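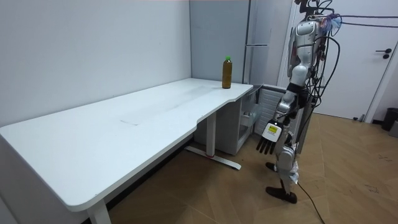 *A humanoid with a five-fingered hand at the long white desk, with a green-capped bottle toward the far end.*

**SKIKBRIDGE, February** – We've spent the winter swapping hands on a humanoid, and I'm happy to say we're ready to share what we learned! Lemeo is opening up the results of its first hand comparison, and anyone who buys, builds or borrows robot hands is welcome to them.

I run the bench tests at Lemeo, so I get to be the one who writes this up. We tried 3 setups: the Spanos five-finger hand, the Hureo five-finger hand, and a plain two-jaw gripper we've had for ages (it's ugly and I'm fond of it). Each one went through the same 17 tasks. Picking up a drink bottle from a desk, turning a door lever, pulling a drawer, that kind of thing – stuff people do all day without thinking about it.

The Spanos hand finished 70 percent of its attempts, the best score of the group. It did very well on bottles, tall or short, and badly on anything flat. Hureo was slower but gentler, and I'd pick it for paper cups every time. The old gripper beat both of them on drawers, which annoyed a few people here.

We also logged the boring parts: swap time, cable snags, how often we had to recalibrate the wrist. Cables ate more of our afternoons than I'd like to admit, and there's a whole chapter on routing them.

The full report, the task list and the controller settings are free to download from the Lemeo site starting Sunday. Round two adds wrist cameras, and we have room for one more hand. If you make one and want it in there, write to the Lemeo bench team in Skikbridge and tell us what connector it uses.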